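Tumblers and short glasses, kitchen shelf

Duvetti home pages / Gallery / Glassware

We have been sorting the glassware at Duvetti since February, and this page is for the short glasses. The whole stock list runs to 2,082 pieces, with cups and jugs included, so the tumblers get a page to themselves. Click through for the tall glasses and the stemware.

Clear tumbler, short and wide. Straightforward to stack two high, no more than that. Suits water, juice or a small pudding. The label is still on this one, low down on the side. 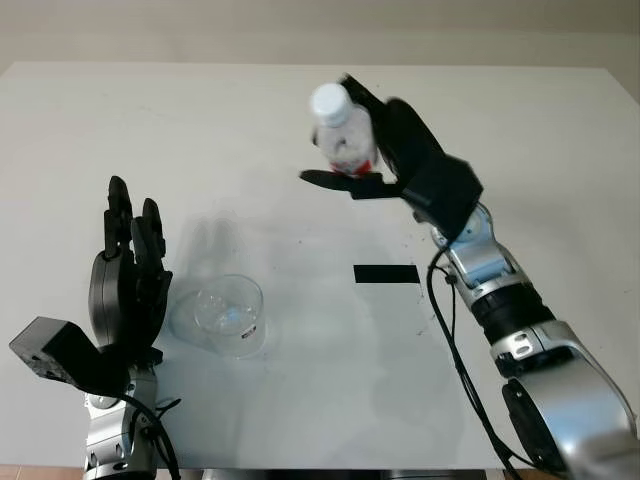
Small labels like these come off best after a soak in warm water with a drop of washing-up liquid. Leave the glass for 12 minutes, then rub with a thumb. A plastic scraper is fine on flat sides. Please don't use a knife.

Glasses go out in boxes of 5, wrapped singly in paper, with a folded sheet between the rims. Eskildsen supply the dividers. The older Bonix boxes are a little too shallow for tumblers and are kept for saucers.

Chips are checked by running a finger lightly around the rim under the desk lamp. Anything rough goes in the grey crate by the door.

Next in this gallery: Stoltier mugs, white and cream
Back to: all kitchen pages

Prices are on the list, not on the gallery pages. Some 2,000 pieces are ready to send.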